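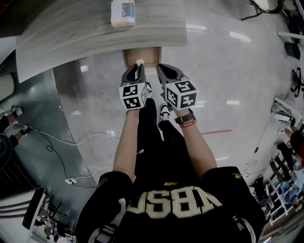
Arano lap timer: a season opener's worth of use

I've been running karts and the odd track day for long enough to own a drawer full of dead lap timers, so I went into this one ready to be grumpy. I'm not grumpy. The Arano is the first small GPS timer I've used that I forgot was there until I wanted it, and then it had the number waiting for me!

First outing was the Dodgate hill in April. They've been sending cars up it since 1922 and the surface feels like it in places, so anything stuck to the dash gets a proper shaking. The suction mount held on every run. The screen is bright, the digits are fat, and the delta bar goes green or red in the corner of your eye, so you don't have to read anything at all while you're busy with the hairpin.

Setup took me one cup of coffee. You pick the track from the list, or you drive it once and drop your own start line, and then you split the lap into three sectors wherever you like. I moved my second split to just after the chicane at the Gilani kart track and found out in one session that I'd been throwing away time there for years (I'd blamed the engine, naturally).

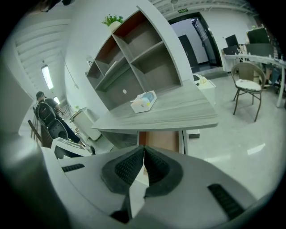
Desk with a patterned tissue box on top and gray shelving behind.

Memory holds 50 laps per session, which is plenty for sprint karting but a bit tight if you do endurance. After that it starts writing over the oldest ones. I'd like a warning beep. You get a tiny icon instead, and I missed it the first time.

The old Tendalance unit I was using before did more on paper, with a g-meter and a camera trigger and all that. It also lost its satellites under the pit bridge every single lap. The Arano hasn't done that to me once, and the start-up lock is quick enough that I can switch it on in the queue for the grid.

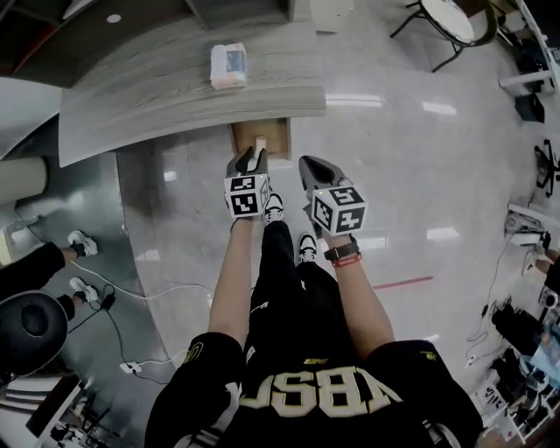
The buttons are where I expected trouble. There are three, all along the right edge, and with race gloves on they're a stretch but they do click firmly enough that you know you've hit one. Watch what's on your arm, though. With a smartwatch on the right wrist and a bracelet just below it, like in the photo above, you've got a fair bit of stuff to snag on the mount when you reach across in a kart – I take mine off and leave it in the van.

Downloading is by cable only. It's a slow transfer, and the desktop program looks dated, but the overlay of two laps is lovely to use and I've lost whole evenings to it. Mine is going back on the kart for the next Gilani round, with the sector splits moved again.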